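Folding cell back in use at Drutholm after finger change

The clothes-folding cell at the Drutholm textile sorting works is running again after a week of maintenance on its grippers and work table. It went back to sorting duty on Wednesday, on the early shift.

The cell takes in second-hand trousers, shirts and towels, folds them and passes them to the baling line. It was put in by Vireck, which also looks after it under a service contract. Denim makes up the largest share of what it handles and is the hardest on the parts that touch the cloth.

Staff on the line had reported more dropped garments during July, mostly heavy jeans with thick side seams. Vireck's service team found that the ribs on the soft orange fingers had worn smooth near the tips, and that one pair no longer closed evenly. The fingers are meant to be changed every 400 hours. The log showed that the last change had been missed when the works moved to longer shifts.

All the fingers have now been replaced, including those on the hand-held gripper that operators use to show the cell how a new type of garment should be folded. The hand tool has the same fingers as the arm, so the two are changed at the same visit. If one set is more worn than the other, the folds shown by hand do not carry over well to the machine.

The job starts with the cell switched off and locked. The old fingers come off the plate, the rail between them is wiped down and checked for lint, and the new pair is fitted and closed on a strip of test cloth. The square markers on the plate are cleaned with a dry cloth only. Solvent was used on an earlier set and lifted the print, and the cell lost track of how far the fingers were open until new markers were stuck on.

After that comes calibration. The gripper is opened and closed 50 times with nothing in it, and the readings are compared with those stored from the last visit. One hand tool failed this check at first because a screw on the plate had worked loose. It passed once the screw had been tightened.

The work table was also seen to. Its yellow top had lifted slightly at one corner, enough to catch a trouser hem, and it has been fixed back down and levelled. The team then ran a trial with 182 garments taken from the ordinary intake. Three were dropped, all of them wet through, and wet items are supposed to be taken out before they reach the cell.

New folds for jeans were shown by hand on the table once the fingers were on. Operators work from the pocket end and are asked to take hold of the cloth itself and keep clear of the rivets, which mark the fingers.

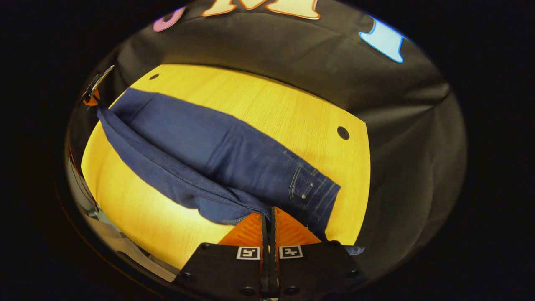
Jeans on the folding table, with the orange fingers of the hand-held gripper at the denim.

The works has changed its own routine as well. Finger wear will be looked at by the shift lead at the start of each week, and spare pairs will be kept in the cell's tool drawer. Until now they had to be sent from the Vireck store at Pirkalia, and a delivery could take several days.

The visit cost the line about 13 hours of running time in all, most of it spent on the table. Bales were made up by hand while the cell was off. Vireck is due to carry out the same work at the Purba site next, where the cell is of the same type but handles mainly bed linen.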